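Progress report to the Quintana Fund
Project Brumari – learning manipulation from hand-held demonstrations
22 October 2020

1. Summary

In this period we completed the first data collection round and trained 4 policies on it. The main result is that adding a head-mounted view to the gripper view helps in tasks where the hand must travel far before it grasps. For short tasks on one table we found no clear benefit. The work is on schedule, except for the second site at Cadberg, which will start in February.

2. Data collected

We have now 1,530 demonstrations which passed the check. Each one is recorded with the hand-held gripper, and the people recording wear the head-mounted device at the same time. A demonstration is rejected when the tracking is lost for more than 30 frames, or when the two clocks do not agree at the end.

Most rejected recordings come from the corridor side of the Vorwood room. Plain white walls give the tracking few points to hold on to, and it drifts when the operator turns quickly. We now ask operators to turn slowly and to keep some furniture or other objects in view.

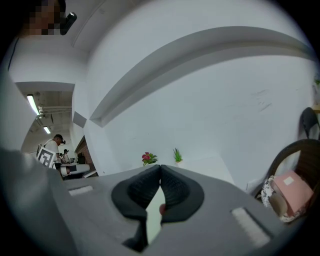 3. Method change

We stopped using the gripper width from the motor model and now estimate it from the wide-angle picture directly. This was not in the plan, but it removed one calibration step. The cost is 20 minutes more processing per session – we consider this acceptable.

4. Next period

Repeat the comparison with operators who did not take part in the first round. Prepare the Cadberg site. We also ask for permission to move the unused travel money to data storage.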